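The Button Box

My grandmother left me the button box, and she left my sister the house. I want to say right away that I was fine with that. My sister has kids and I have a one-bedroom over a dry cleaner in Brudura, and I wouldn't know what to do with a house if you handed me one with the lights already on. But I did not expect the box to come in the mail, wrapped in a bath towel, with no note.

It was a low wooden thing with little cells in it, and it smelled like her closet. Every cell was full to the top. There were buttons, sure, but there were also hooks, a watch hand, a baby tooth (whose?), some foreign coins, and a brass key with the number 591 stamped on it. I dumped the whole mess out on my bed and then had to sleep on the couch because I couldn't face putting it back.

I should tell you I was not doing great that winter. I'd been let go from Volenon in January, where I had spent six years answering emails from people whose blinds had arrived in the wrong color. They let me go by email, too, and I answered it. I actually wrote "Thanks for reaching out!" and hit send before I understood what I had read. So I had time. I had nothing but time and a bed covered in buttons.

The key bothered me. It was too small for a door and too nice for a suitcase. I carried it around in my coat pocket and turned it over with my thumb on the bus. I tried it in my mailbox. I tried it in my neighbor's mailbox, which I'm not proud of, and she came down the stairs while I was doing it and I told her I'd mixed up our numbers. She said, "You've lived here nine years." I said it had been a long day. It was ten in the morning!

I called my sister and asked if there was anything at the house with a lock on it, and she laughed so hard she had to put the phone down. Everything at the house has a lock on it. My grandmother locked the pantry. She locked the piano. When we were little she had a lock on the refrigerator for one whole summer on account of a ham.

"Come look," my sister said. "Bring the key. Bring something for dinner, too."

So I drove out. It's two hours if you don't stop, and I always stop, there's a doughnut place outside Retar with a window that opens straight onto the parking lot, and I've never once gone past it. I got a dozen for the kids and ate three in the car.

The house looked the same except louder. There were bikes in the hall and somebody's science project drying on the radiator. We went around with the key, me and my sister and both kids and the dog, trying it in everything. The pantry, no. The piano, no. The sewing cabinet, no, though the younger one found a bag of butterscotch in there that had turned into a single butterscotch. We tried the clock. We tried a diary that turned out to be my sister's, from seventh grade, and she took it out of my hands so fast I got a paper cut.

Around supper we gave up. I made spaghetti. The older kid, who is eleven and wants to be an inventor or a judge, asked me what was in the box besides buttons, and I told her. She wanted to know how I was sorting it.

"I'm not," I said. "It's on my bed."

She put down her fork. I have been looked at with pity by professionals, and none of them could touch her.

That's how the sorting started. She had a whole system worked out before dessert. You don't do it by color, she said, everybody does it by color and then you get stuck on the ones that are sort of gray. You do it by what they came off of. Coats in one, shirts in another, then dresses, baby clothes, uniforms, and the last one for don't know. I said how am I supposed to tell what a button came off of. She said, "You ask it," and went back to eating.

Well, I drove home and I asked them. I felt like an idiot for the first hour, and after that I didn't. I cleared off the kitchen table and put a lamp on it and picked them up one at a time, and you'd be surprised. A coat button has weight to it. It wants to be held in a cold hand. Shirt buttons are all cousins. There was a green glass one shaped like a leaf that I knew straight off, it was on the dress she wore to my school play, where I was a mailbox, and she'd stood up in the middle and clapped at my one line. I hadn't thought of that dress in thirty years. I had to go stand at the sink for a while.

I got so into it that I started going out at night. There's a big shared workroom on the ground floor of the old Nagano building, where you can rent a spot at a table and people fix things or build things or do their taxes. My kitchen lamp had a buzz in it, and I liked having other folks nearby who weren't going to ask me anything. I'd bring the buttons in a coffee can. It was busy most nights, cords everywhere, laptops open, somebody always hunting for an outlet.

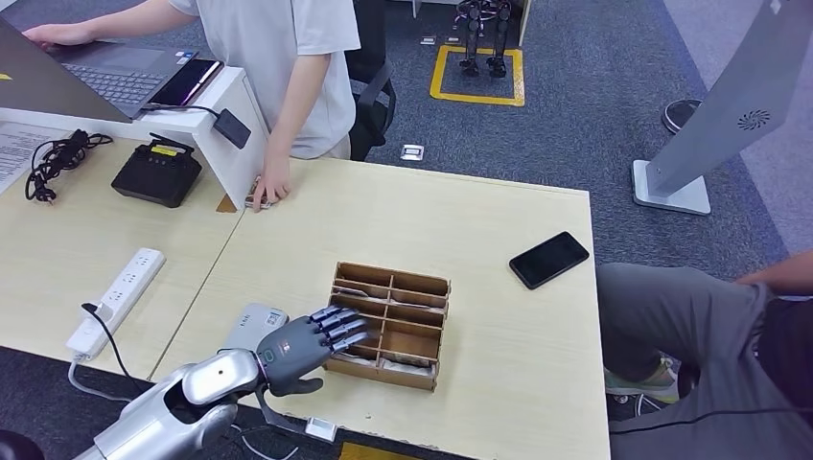 The only trouble with a coffee can is that you can't see what's at the bottom of it, and what was at the bottom of mine was another key. Same brass, same size. This one was stamped 64. I'd had it the whole time. It had gotten wedged under the rim of the can, and before that I guess it had been in with the coats.

I called my sister from the sidewalk. It was late and she answered in a whisper.

"There's two keys," I said.

"Two keys to what?"

"I don't know! But there's two of them!"

She was quiet, and then she said a thing that made me sit down on somebody's front steps. She said that when we were kids, before the house, when Grandma was still in the apartment by the river, there used to be a public bath down the block with lockers. You paid at the desk and they gave you a key on an elastic. She said Grandma used to take her there, before I was born or when I was too small to go. She said Grandma never gave the keys back.

"What do you mean, never gave them back?"

"She'd walk out with it around her wrist. Every time she'd get all the way home and go, oh, for heaven's sake. And then she'd be too embarrassed to return it, so next time she'd say she'd never had one."

"How many times did you go?"

"I don't know," my sister said. "A lot."

I went back inside and tipped out the can. I wasn't asking them anything anymore, I was just digging. It took me until they started turning off the lights at the far end. There weren't any more keys. There were only the two, hers and a second one, and I thought about it all the way home with the can on my lap. One for a grown woman. One for a kid.

The bath is gone, by the way. I looked. It's a place that sells mattresses now, and I went in and lay down on one for a minute so I could say I'd been. The salesman asked what kind of sleeper I was and I told him I'd been on the couch for most of a month. He gave me a brochure.

I mailed 64 to my sister. I wrapped it in a washcloth and I didn't put a note in, I figured it was a family tradition by now. She called me when it came and neither of us said much. I could hear the kids yelling about the dog in the background, and then the older one got on the phone and asked how far along I was.

"Pretty far," I said. "There must be more than 1,000 of them."

"How full is don't know?"

I had to go and look. I'd set the box on the windowsill over the radiator, where it gets the sun in the afternoon, and I carried the phone over there and tipped the lid of my hand against the light. Coats were full. Shirts were spilling into dresses. There was a nice heap of uniforms, and I have a theory about those involving a bus driver, but my sister says leave it alone.

"Just the one thing in there," I said.

"Is it the tooth?"

"It's the tooth."

"That's mine," she said. "I gave it to her to hold on to. Can you send it back?"

So I went and got another washcloth.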